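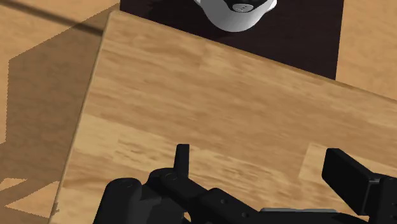 Simulated view from the wrist of the arm: wooden tabletop, open gripper.

Call for participants: household and shop-floor chores study

Hirkgate is looking for adults to take part in a paid study on how well machines handle ordinary chores. You will operate a simulated robot arm, do some of the same chores by hand, and score recorded attempts made by the arm running on its own. No background in robotics or programming is needed. If you have cleared a table, stocked a shelf or packed a box, you know the work.

Applications close 23rd October.

What the study is for

Machines can do some chores some of the time. An arm that picks up a cup from one table may miss it on another, or get hold of it and then set it down on its side. Published videos tend to show the runs that went well. We want a plain record of all the runs, scored by people who do this kind of work at home or for a living, with the same rules applied to the person and to the machine.

The study is called Gumska. It covers 10 chores. Six are household chores: clearing a table, wiping it down, setting places, loading a dish rack, folding hand towels and putting groceries away. Four come from shops and stockrooms: facing a shelf, sorting returns into bins, packing a small order and bagging at a counter.

In the first round we collected 3873 attempts, all in simulation. Setting down an upright object on a clear surface was the strongest result. Towels were the weakest by a long way, and we have changed the towel task for this round. Bagging came out in the middle, but scorers disagreed with each other about what counted as a properly packed bag, so the scoring sheet for that chore has been rewritten. If you took part in the first round, please read the new sheet even if you remember the old one.

What you will do

There are four sessions, each two and a half hours long including breaks. You come to all four, on days you pick from the booking page.

Session one is practice. You sit at a screen with a hand controller and learn to move the arm, open and close the gripper, and change the view. The main view is from the wrist, looking past the gripper at the work surface. Most people find distance hard to judge at first, especially when the object they want is on the far side of the table. A staff member stays in the room. Nothing you do in session one is scored.

Session two is operating. You work through five chores with the simulated arm. Each attempt has a time limit, which is shown on the screen. When time runs out the attempt ends wherever you are and the next one loads. Dropping things is fine. Knocking things off the table is fine too, and gets recorded as such. Please do not restart an attempt because it is going badly -- we need the bad ones.

Session three is by hand. You do the same five chores at a real table or shelf, with real objects, first with both hands and then with one hand holding a pair of long tongs. The tongs part is slow and a little tiring on the forearm. It gives us a fairer comparison for a two-finger gripper than a bare hand does.

Session four is scoring. You watch recorded attempts and mark each one on a short form. Some were made by people operating the arm and some by the control software. You will not be told which is which. The form asks whether the chore was finished, whether anything was dropped or damaged, whether you would have to redo any of it, and whether you would accept the result at home or at work. There is a box for comments. Comments can be one word.

Who can take part

You must be 18 or older and able to read instructions in English. You need to be able to sit at a screen for up to 40 minutes at a stretch and stand at a table for up to 30 minutes. Glasses and contact lenses are fine. You need the use of at least one hand for the controller. Left-handed controllers are available, so tell us on the form if you want one.

We are looking for 500 people in this round. Half the places are for people whose experience is mainly at home, and half are for people who have worked in retail, food service, cleaning, warehousing or a stockroom for at least six months. The job does not have to be your current one. If you fit both groups, pick the one you would like to be counted in.

Please do not apply if you work for a company that makes or sells robot arms, or if someone in your household does. People who get motion sickness from video games should contact us before booking. The display is an ordinary flat monitor and there are no headsets, but the wrist view moves with the arm and a few people in the first round felt unwell.

You do not need to have an opinion about robots. If you have a strong one either way, that is also fine, and there is a question about it at the start and again at the end.

Where and when

All sessions are at the Hirkgate test rooms in Jerard, on the ground floor. The entrance is on the parking lot side of the building, next to the loading door. Parking is free. The crosstown bus stops at the corner and the walk from there is short and level. The building has step-free access and an accessible restroom on the same floor.

Sessions run weekdays and Saturdays, mornings, afternoons and early evenings. Your four sessions have to be completed within five weeks of the first one. You may not book two on the same day. The study runs through May, and late places usually go to people on the waiting list.

A smaller number of scoring sessions can be done from home on a laptop. Sessions one through three have to be done in person.

Pay

Pay is $60 for each of the first three sessions and $70 for the fourth, $250 in total. You are paid for each session you attend, by prepaid card or bank transfer, within a week. If you leave the study early you keep what you have been paid. If you have to stop partway through a session, you are paid for the whole of that session.

Pay does not depend on how well you do. There are no bonuses for speed or for successful attempts. We dropped the speed bonus after the pilot, when people rushed the setting-down part of every task.

We can cover bus fare with a receipt. We cannot cover child care and there is no space for children in the test rooms.

What we record

We record the movements of the simulated arm, the controller inputs, the time taken, and your answers on the forms. In session three a camera above the table records your hands and the objects on it. It is set so that faces are out of view, and the recording has no sound. Please leave rings and watches in the locker if you would prefer not to have them on video.

Your name and contact details are kept apart from the recordings and deleted three months after the study closes. The recordings are kept under a number. A set of 1000 scored attempts will be published with the results, and you can choose on the consent form whether yours may be included. Saying no does not affect your place or your pay.

The simulation software is supplied by Nishad, which also supplied it for the first round. Nishad receives error logs from the software. It does not receive video from session three or anything with your name on it, and it has no say in the scoring.

Will the results be used to replace jobs?

People asked this often enough in the first round that it belongs on this page. The study measures what a machine can do on a set of small chores and does not design or sell one. The results will be public, and employers can read them as well as anyone else. If that is a reason for you not to take part, we understand.

How to apply

Fill out the form on the Gumska page of the Hirkgate website. It takes a few minutes. You will be asked for your age group, which half of the study you are applying for, the kinds of chores or jobs you have done, which hand you use, and the days you can usually come in. No resume is needed.

We reply to every application within two weeks. If you are offered a place you will get the consent form and a link to the booking page. Read the consent form before you book -- you will sign it in person at session one, and you can ask questions then or beforehand by email.

If the half you applied for is full you will be put on the waiting list unless you tell us not to. To change or cancel a session, use the booking page up to the evening before. On the day itself, please call the front desk.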